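El segundo año fuera de Vương

En octubre volví a Vương por tercera vez desde la inundación. El autobús ya no entra en el pueblo. Te deja en el cruce, junto a la gasolinera cerrada, y desde allí hay que andar 4 kilómetros por la carretera vieja, que sigue con barro seco en las cunetas. Salí temprano y llegué antes de las 9.

Antes de la rotura del dique vivían allí 300 personas. Casi todas siguen repartidas entre Clilard y los módulos provisionales de Hatthorpe. Los módulos se montaron para un invierno y este será el segundo. Tienen luz y agua, y la calefacción funciona a ratos. Las paredes son finas y se oye toser al vecino.

Quyên Mạc me esperaba en la puerta de su casa, o de lo que queda de ella. La marca del agua le pasa por encima del dintel. Va cada dos semanas a ventilar y a sacar tierra del patio, aunque el ayuntamiento le ha dicho que no toque nada hasta que pase el perito. El perito ha cambiado tres veces la cita. Le pregunté si pensaba volver a vivir allí.

«Me preguntan eso en todos los formularios», contestó. «Pongo que sí. Si pones que no, te pasan a otra lista».

Lo de las listas merece una explicación. Quien declara que quiere regresar conserva el derecho a la ayuda de reconstrucción, pero no puede pedir vivienda permanente en otro sitio. Quien renuncia puede pedir la vivienda, pero entrega la parcela. Hay un plazo para decidirse y ya se ha prorrogado dos veces. Mientras tanto no se sabe si el dique nuevo irá por el trazado antiguo o por detrás de las últimas casas, y de eso depende que la calle de Quyên exista o no dentro de unos años.

Comimos en Hatthorpe, en el módulo de su primo Hòa Lâm. Hòa tenía una huerta junto al río y ahora trabaja por turnos en Wivska, el almacén de la autovía. Sale de casa a las cinco de la mañana. Cobra más que antes, me dijo, y se le va en gasolina y en comprar lo que antes cultivaba.
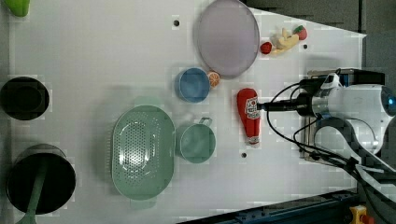 Plato, cuenco, kétchup y comida de juguete sobre una mesa blanca.

Después de comer hablamos de la escuela. La de Vương no se va a reabrir, eso ya es oficial. Los niños van a la de Clilard en un autobús que pasa por los módulos a las siete y media. Los pequeños se han adaptado mejor que los mayores, según Hòa. Su hija menor apenas recuerda la casa. El mayor no quiere hablar de ella y tampoco ha querido ir a verla.

La primera indemnización cubrió los muebles y poco más. La segunda lleva meses pendiente de un informe sobre el suelo, que iba a estar listo en primavera. Llamé a la oficina de Clilard para preguntar y me dijeron que estaba en revisión. Pregunté quién lo revisaba y me dieron un correo electrónico. He escrito dos veces y no he recibido respuesta.

En la reunión de vecinos de la tarde se juntaron 100 personas, más de las que esperaba. Se habló sobre todo del cementerio, que quedó en la parte baja. Varias familias quieren trasladar las tumbas antes de las próximas lluvias y necesitan un permiso que depende de otra administración. Hubo gritos, pocos, y se acordó enviar una carta.

Quyên me acompañó a la parada. Me pidió que, si escribía algo, pusiera que el pozo de la plaza vuelve a dar agua limpia. Lo analizaron en verano. Queda puesto.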